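Dear Jeanine Coppens,

Thank you again for your patience over the winter, and for the kind note you sent with the second payment. I'm glad to say the Pladthorpe Lives project is in good shape, and I'll try to tell you where we stand without wandering too much (no promises!).

We now have 124 biographical entries drafted for the dictionary of former mayors, teachers and council members, and 19 of those have been through both readers and are ready to print. The Vlachou family very generously let us go through their grandfather's letters, which settled the question of when he left the school board and took up his post in Gikness. We had been repeating the wrong year from an old newspaper obituary, so that was a happy afternoon for all of us.

The slower part has been the early careers. For 13 people we still can't say where they studied, and the Zorkier college registers are only open to visitors in the mornings, so each trip gets us through fewer pages than I'd like.
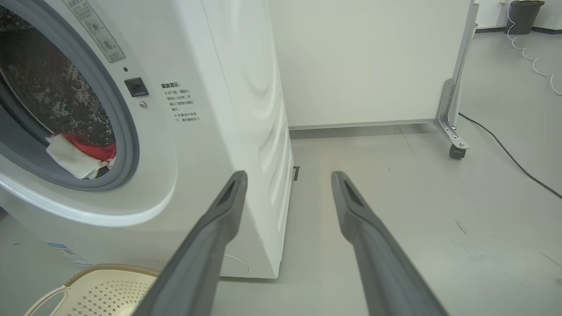 I have asked the college whether we might stay past noon in February, and they were very nice about it, though I don't have an answer yet. If they agree, the education lines should be filled in before the proofs go out. We are within budget apart from copying fees, and I'll send those figures separately.

With warm thanks,
Damir Ristić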